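How to Judge a Robot Chore Video Before You Buy the Robot

A machine with 3,000 admirers and one clean folding video is still, for most purposes, a machine with one folding video. Try these steps before you clear a space by the dryer.

1. Look for the cut. If the towel is in a heap and then in a square, ask where the middle went.

2. Check the playback speed. I timed the Castano laundry arm at home one Sunday: 5 minutes a shirt. My teenager is faster, and he objects to the whole idea.

3. Write down who set the table. Shirts laid flat, all facing one way, are already half folded. Somebody did that half.

4. Change one thing. Swap the mug, move the lamp, wet the sponge. The Mridha dish loader managed 80 plates in its own rack and then met my gravy boat.

5. Watch for string. Cords, laces, drawstrings, thread — anything limp that goes somewhere new each time you touch it. Boxes hold still. For a hard case, try stitching on a surgeon's practice pad: a small jaw, a short tail to hold on to, and a long loose strand wandering off on its own business. Give a machine credit for each stitch it places without a person driving, and find out whether a person was driving.

6. Count the rescues. I allow 3 an hour on a shop floor and none at all near my good glasses.

My own answer, for March anyway: bins and boxes, yes. Floors, mostly. Anything that droops, keep your sleeves rolled up.

Comments

Iresha Biswas
We run a Postard picker at work. Step 6 is generous. Ours needs rescuing from shrink wrap before coffee.

Sabina Navaratnam
Does a fitted sheet count as string? Asking before I spend the money.

Author reply
A fitted sheet is string with corners. Start with pillowcases and keep the receipt.

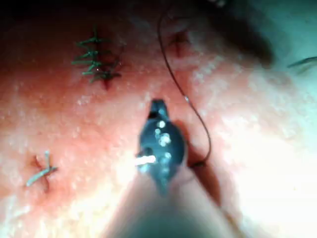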